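Chapter 2
When the Robot Reports Success 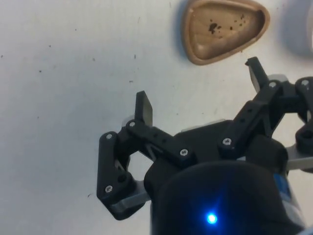
On a Tuesday in May, a tabletop arm at the Stanurside test kitchen finished its overnight run and filed a cheerful report. It had attempted 1,763 pickups and completed 1,763 pickups. The day shift then came in and found most of the dishes still on the table, a few of them on the floor, and one wedged behind a radiator, where it had evidently been trying to start a new life.

The arm had a gripper with two fingers and a controller from a firm called Sqalli. The controller was told to close the fingers, wait, and lift. It was also told to record a success whenever the fingers had closed. You may already see the trouble. Fingers will close very nicely on air.

Siv Wikström, the engineer who had to explain this to management, went through the motor logs the next morning with a large pot of coffee. A finger that meets a dish stops early, and the motor current rises. A finger that meets nothing keeps going until it reaches the end of its travel. Both facts were sitting in the log for every attempt, neatly stored and never read. When she sorted the attempts by where the fingers had stopped, 983 of them turned out to be empty.

Her first report blamed the dishes. They were shallow, with a raised rim, and a pad that came down slightly off line would ride up over the edge and push the dish away. This was true, and management liked it, as the dishes were cheap. Her second report blamed the software, and was read with less enthusiasm.

We begin with this case because no part of it broke. The motors ran, the linkages moved, the bolts stayed tight – and the system was wrong more than half the time while saying otherwise. Engineers call this a silent failure. A loud failure, such as a snapped belt, at least has the manners to stop the work.

In this chapter you will learn to tell a command from a result. Section 2.1 looks at finger position and motor current as evidence of a grasp. Section 2.2 covers missed grasps and dropped objects, and what the arm should do after each. Keep the Stanurside log handy, as you will need it for the problems on stopping distance.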